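Does the Box Come Back? A Look at the Oltumon Card Return Scheme in Pakstead

Group project report, Local Environment module
Yuk-lan Su, Noelia Prieto, Ho-yin Fu
4/24/21

51 shares
2 comments

1. Why we chose it

The posters went up in Pakstead in November. They say that every cardboard box handed in at an Oltumon point "goes round again", and the leaflet says 1391 boxes were returned in the first three months. We wanted to know what "returned" meant, and whether "goes round again" meant used again as a box or pulped like any other card. The leaflet uses both words, "reused" and "recycled", in the same paragraph as though they were the same thing. They are very different in terms of transport, water and energy, and we think a scheme that wants people to walk across town with a flattened box should know which one it is doing.

We should say that two of us expected the scheme to be mostly advertising before we started. Noelia did not, and she wrote the first draft of section 4 so that the rest of us could not tilt it.

2. What we did

We put 400 question slips through doors in the streets nearest the two return points, one in Pakstead and one in Joststead. 60 came back. That is a poor return and the people who bother to answer a slip about cardboard are probably the people who already care about cardboard, so everything below that relies on the slips should be read with that in mind.

We also spoke to I-hsuan Cheng, who owns Cheng, the hardware shop where the Pakstead point is kept, and to Hsiu-ying Yang, who drives the collection van. Both were generous with their time. Ms Yang let Ho-yin look through her collection sheets but asked us not to copy them, so we only quote what she agreed to.

3. Not all card is the same

The scheme treats "a box" as one unit. This was our first problem. A plain parcel box that has been opened carefully can be taped up and sent out again. A box with inner dividers is harder to judge. The dividers make it useful for keeping small parts and leads apart, so people tend to hang on to it, and by the time it is handed in it may be too tired to be sold or given to anyone. Torn upper edges matter less if the box is only going to sit on a table. They matter a great deal if it has to be stacked. The usual alternative is a rigid tray with compartments, which will last far longer but has to be used a lot of times before it makes up for what went into making it. We found no agreement on how many times, and the leaflet's claim that card is "always the greener choice" gives no source.

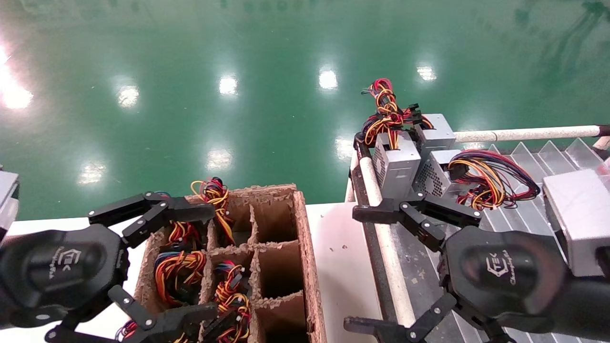
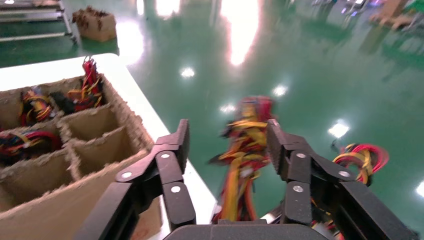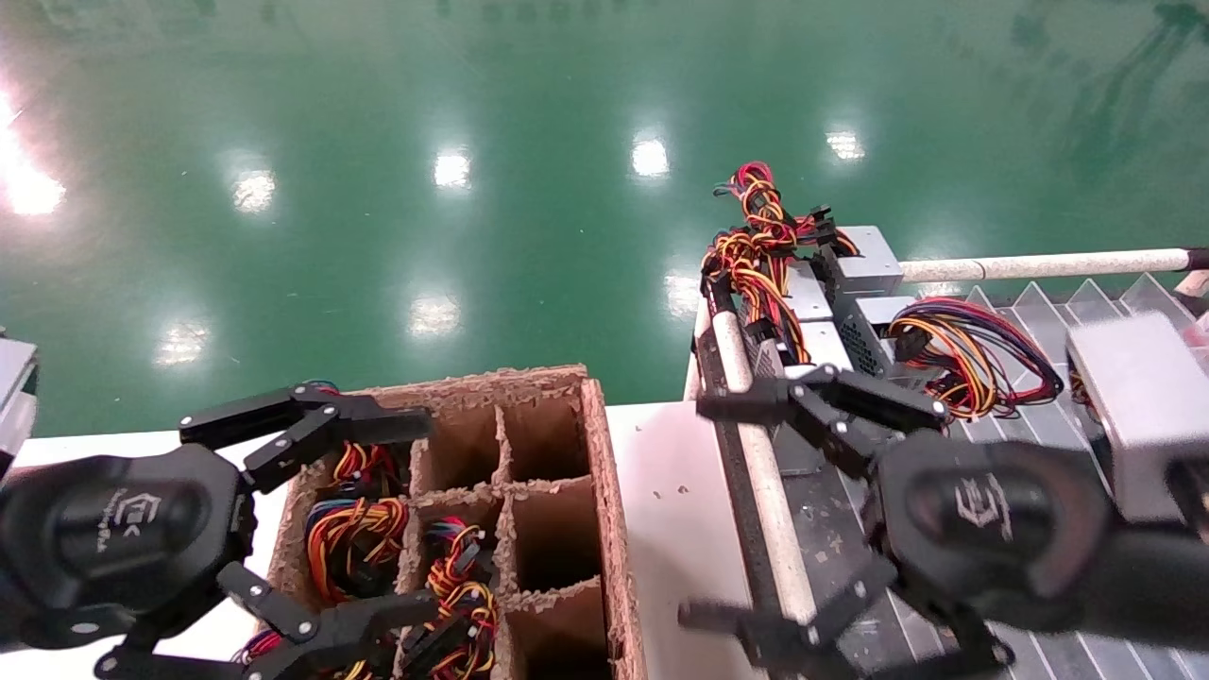
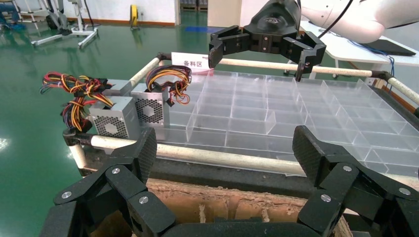
Fig. 2. Coloured wiring stored in a corrugated divider box (first and third), a bundle of wires closer up (second) and a clear compartment tray (fourth).

Under the Oltumon rules a divider box counts as one box if the dividers are left in. If they are taken out and tied together, they count as another. We asked why and were told it was simpler for the person doing the sheet. It may be, but it also means the total goes up when a box is taken apart.

4. What happens to the boxes

From the slips: most people who had used a point said they had used it once. Several thought it was the council's ordinary card collection and had put in cereal packets and egg trays. A few said they liked having a reason to go into the shop, and Mr Cheng agreed that this was the main thing he had got from it. He takes what he wants for his own customers before the van comes. Those boxes are certainly reused, and they travel no distance at all, which makes them the best result we found anywhere in the project. They are not written down.

The rest go in the van to a yard outside Joststead. Ms Yang's account was that anything clean and square is set aside and anything else is baled with the other card. She would not put a figure on the split and we don't blame her. On a damp day, she said, very little is set aside. The points are both outdoors under a small roof.

So the published total includes boxes that were baled, and leaves out the ones kept by the shop. It could be too high or too low as a count of reuse. We can't say which, and we don't think the scheme can either.

5. Problems with our own work

We never got into the yard. We wrote twice and had one reply, asking what the project was for. The slips were worded badly in question three, where "box" could be read as a recycling bin, and we have left those answers out. We visited the Joststead point less often than the Pakstead one, as the bus did not suit our timetable.

6. What we would like to see

Separate figures for reused and baled, printed side by side. A lid or a proper door on the points. One line on the leaflet saying that flattening a box along its creases is fine but stamping on it is not, as neither of us who did the door-to-door part had ever been told.

We sent a copy of this section to the scheme and have had no answer so far.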